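About Bimville Laundry & Mending

Wash, dry, fold, fix. Open seven days. Corner of Gachanja Street, the door with the green bell.

Who we are

Started as two washers and a sewing machine in a rented front room. Neema Kimaro ran the lot herself, nights mostly. Now there's 4 of us on the counter, a proper mending bench, and a van that starts most mornings.

We do homes, small guesthouses, one choir (172 robes, every July, please don't all come that week). No dry cleaning – we send that out to Bindero, back in three days.

What we do

Wash and fold by the bag. Shirts pressed. Tablecloths, curtains, bedding up to king size. Zippers, hems, buttons, torn pockets. Wool by hand, ask first.

We don't do leather, wedding gowns or anything with feathers. Tried feathers once.

How it works

Bring a bag, get a ticket. Tickets have a number and your last name, keep it somewhere sensible. In before 10, back same day. After that, next day. Rush costs extra, see the board by the till.

Stains – tell us what it was. Coffee and ink want very different things and guessing wastes everybodys time.

Pockets and lost things

We check every pocket before the wash. Still miss a few. Small finds go on the counter and stay a month: hair ties, clips, bits of cord, keys. Coins go back in your bag in an envelope. Ask at the counter even if you're not sure it was us, takes a minute.
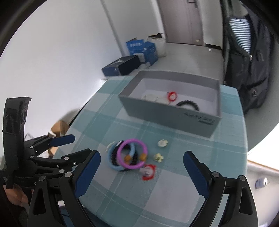
Prices

By weight for wash and fold, by the piece for everything else. New price list starts Tue 1 April. Mending is quoted when we see it, not over the phone, sorry. Guesthouse accounts are billed monthly through Durkament, ask Neema for the form.

Find us

Bus 737 stops right outside. Parking round back, two spaces, one is ususally the van. If the shutter is half down we're still open, just knock. Closed on public holidays, pickups by arrangement only.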